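Kuverico issues storage guidance for play food: dish basins in, deep boxes out

Home | Local | Household and storage

Kuverico, the toy and household lending store in Rernotell, has changed the way it stores and lends its play food. From August, sets of toy vegetables go out in collapsible dish basins with a built-in utensil caddy. The deep lidded boxes used until now are being withdrawn as sets come back from loan.

The change follows a review of the store's returns records and of 143 forms filled in by borrowers. The forms asked where a set was kept at home, how it was put away and which pieces were missing when it came back. The most common complaint was that small pieces sank to the bottom of the box and stayed there, so that a set was handed in as complete when it had in fact been topped up with pieces from another one.

The review was carried out under the store's storage programme, Numen, which has already covered jigsaws, wooden railway track and dressing-up clothes. Work on the play food took place at the Hallgrímsson building, in a plain room with off-white walls and a round table. 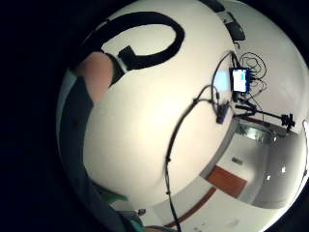
The room at the Hallgrímsson building: pale wall, cabling and a small lit display.

What was compared

Three containers were put through the same routine: the existing lidded box, an open wire basket and a collapsible dish basin. A person seated at the table put a set of play vegetables into each one, took it out again and laid the pieces on the table top. The routine was then repeated with the container turned so that its short end faced the sitter.

The points noted were:

Time to put away a full set
Pieces left standing above the rim
Pieces that had to be moved to reach another piece
Whether the container shifted on the table during packing
Depth of the container when folded or stacked

The lidded box was the slowest to empty. Its sides are higher than the longest piece in most sets, and the lower layer could only be checked by lifting out the upper one. The wire basket was quick to fill, but thin parts caught in the mesh, and the leafy tops of two of the older vegetables were marked by it. It also does not fold.

The basin did best on four of the five points. Its shallow body keeps a whole set in a single layer, with the taller pieces standing up where they can be seen from across a table. The caddy at one end takes toy cutlery, which was previously tied in a bundle and was the part of the set most often lost.

The basin came second on stability. On a smooth table top it moved a little when a piece was pushed in from the short end. Kuverico has dealt with this in its guidance by asking for the basin to be placed with a long side facing the person packing. 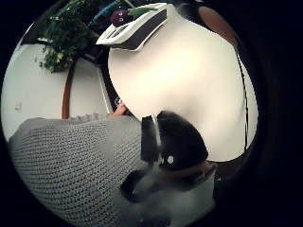
Can an ordinary washing-up bowl be used in place of a collapsible one?
A rigid bowl will hold the pieces just as well, provided it is shallow enough for them to lie in one layer. It takes up more shelf space between loans, and cutlery will need a separate pot.

How a set is packed

The guidance sheet is a single page and is fixed to the inside of the store cupboard as well as sent out with each loan. It asks borrowers to open the basin fully before anything goes in. A half-opened body has a step in the side wall, and round pieces tend to ride up on it and roll out.

Round vegetables go in first, at the end furthest from the caddy. Long ones follow, laid along the side wall. Pieces with leaves are placed last with the leaves pointing up. The sheet states that leaves should not be folded under the rim. A flat item such as a cloth or a small plate may go on the floor of the basin before the vegetables, but the sheet limits this to one.

Soft and hard pieces can share a basin. The store had planned to keep fabric vegetables apart from moulded ones and dropped the idea at an early stage, as most borrowers mix them at home within a day. The one rule that remains is that fabric pieces must be fully dry before they are put away. A borrower who has washed a piece close to the return date is asked to hand it over separately in a paper bag and to say so at the desk.

Sets are now made up to nine pieces, not counting cutlery. Older sets varied in size, and the number was not always written on the label. The new label goes on the underside of the base and gives the set number, the piece count and the month of the last check.
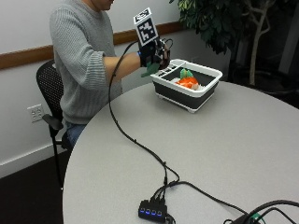

Seat height also had some bearing on the result. With a low chair, the sitter's forearm came to rest on the rim when reaching for the far side of the basin, and pieces standing upright were knocked over more often. With the seat raised so that the elbow was level with the table top, the hand came down from above and the rest of the set was left alone. The guidance for adults therefore suggests a normal desk or dining chair at a normal table. Children are advised to stand, or to work on the floor with the basin in front of them.

Long sleeves are best pushed up to the elbow. A loose cuff will drag the leafy tops out of line, and a knitted one can catch on stitched pieces.

The table itself matters less. A round table and a rectangular one gave the same times once the basin was set within easy reach. What did make a difference was the distance from the edge – a basin placed close to the front was bumped more than one placed further back, and the clear area in front was useful for laying out pieces during a count.

Storage between loans

Folded basins are stacked on edge in the main cupboard, rim outwards. The store allows a gap of 80 mm for each one, a figure that covers the base and leaves room for fingers. On the same shelf length the cupboard holds more folded basins than it held lidded boxes, and the shelf freed by the change has been given over to board games.

Between loans the vegetables are kept in net bags hung from a rail. A set is put back into its basin only when it has been booked. Kuverico considered leaving sets in open basins on the shelf, and decided against it on grounds of dust.

Collapsible basins do have a known weak point. The flexible wall can split along the fold line after long use, most often at the corners. Each basin is opened and closed twice at the desk on return, and any that shows a pale crease line at a corner is taken out of use. Basins must not be left folded with anything inside, and they must not be put on a radiator to dry.

Cleaning is by hand with warm water and ordinary washing-up liquid. The slots of the caddy should be cleared with a bottle brush. Borrowers who use the basin for actual washing-up are asked to stop, as grease left in the fold is hard to remove and marks the fabric pieces.

Loans and charges

The loan period for play food stays at 2 weeks, with one renewal if the set has not been booked by someone else. There is no extra charge for the basin. A missing vegetable is charged at the same rate as before, and a missing item of toy cutlery is no longer charged for at all.

Sets already out in lidded boxes can be returned in them in the usual way. Borrowers are asked not to buy a basin of their own to replace the box, as the store needs all of its basins to fold to the same depth. 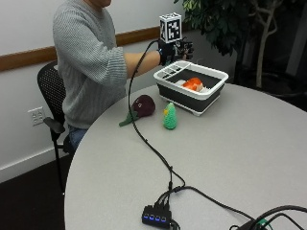 Round table with the dish basket and a plush aubergine.

Numen will look next at building bricks, where the difficulty is sorting by size before packing. The play food guidance sheet is available at the Kuverico desk in Rernotell, and a large-print copy can be requested at the same place. Comments on the sheet can be left in the returns box until the end of October.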